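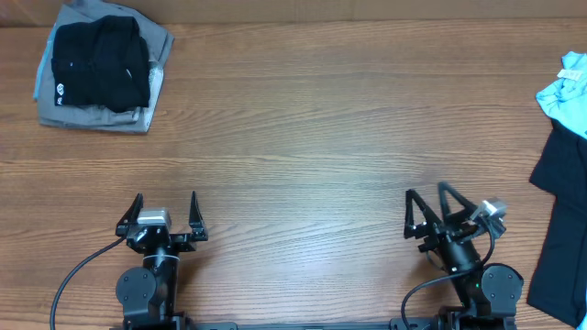 Was treibt den Kaufpreis pro Wohnung? Vor allem die Restlaufzeit der Mietverträge, das sahen Paora Grimshaw und ich bei 65 Verkäufen in Skavton.
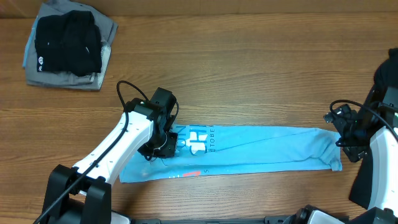

Die Grundrisse habe ich erst unterschätzt! Mieter in Pryor fragten ständig nach Abstellraum, denn ein Stapel gefalteter Kleidung wie oben links in Abbildung 1 will ja irgendwohin.

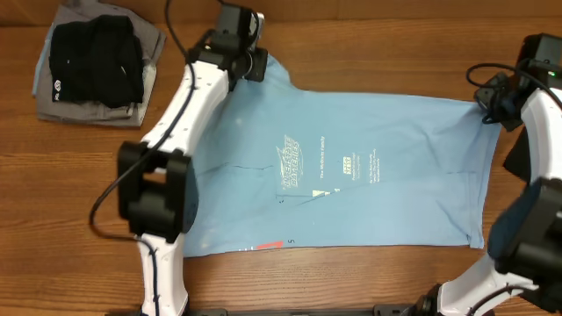 ## 4.2 Paketverkäufe

Richtig spannend (für mich jedenfalls) wurden die zwei Anlagen in Sturkari, die zusammen verkauft wurden, 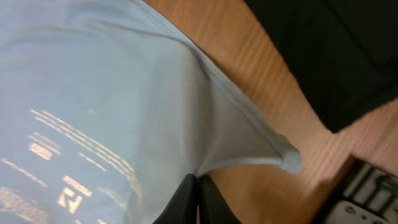 und zwar mit einem Abschlag von 5 Prozent gegenüber den Einzelwerten.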